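Print this page | E-mail this to a friend

Ask Karlijn Aerts which gripper won and she puts the kettle on. She has spent since December swapping fingers on two black arms, and the answer, she says, depends on how much you like your crockery.

"Everyone tests with wooden cubes. I've never had a customer with a wooden cube."

Her contenders are the Oltov, a plain parallel jaw with rubber pads, and the Zorkico, which has softer fingers and costs a good deal more. Each gets 1000 attempts at a table of household bits bought second-hand: pots, racks, candlesticks, anything with an awkward shape or a nasty shine.

The Oltov is quick and rather sure of itself. "It closes where you told it to close. If you were wrong, that's your affair." The Zorkico forgives a bad approach but dithers on thin things, and Aerts once timed it at 19 seconds over a candlestick. "I went and answered an e-mail. It was still thinking."

She is harder on the cameras. Polished brass gives the depth reading fits, and glazed pots aren't much better. A week went on what she took for a fault in the Bruvness controller, until she turned off a lamp.

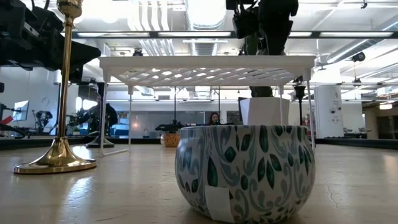

Glazed pot, white rack and brass stand on the test table, with the arms behind.

Would she buy the dearer one? She looks at the ceiling for a while. "For a kitchen, yes. For a warehouse, I'd buy the Oltov and a broom."

The rack is her favourite trial, because an arm reaching underneath has to mind the legs as well as the object. Neither gripper enjoys it. The next round starts on Tuesday, with longer fingers and a pot she says she won't miss.

Print this page | E-mail this to a friend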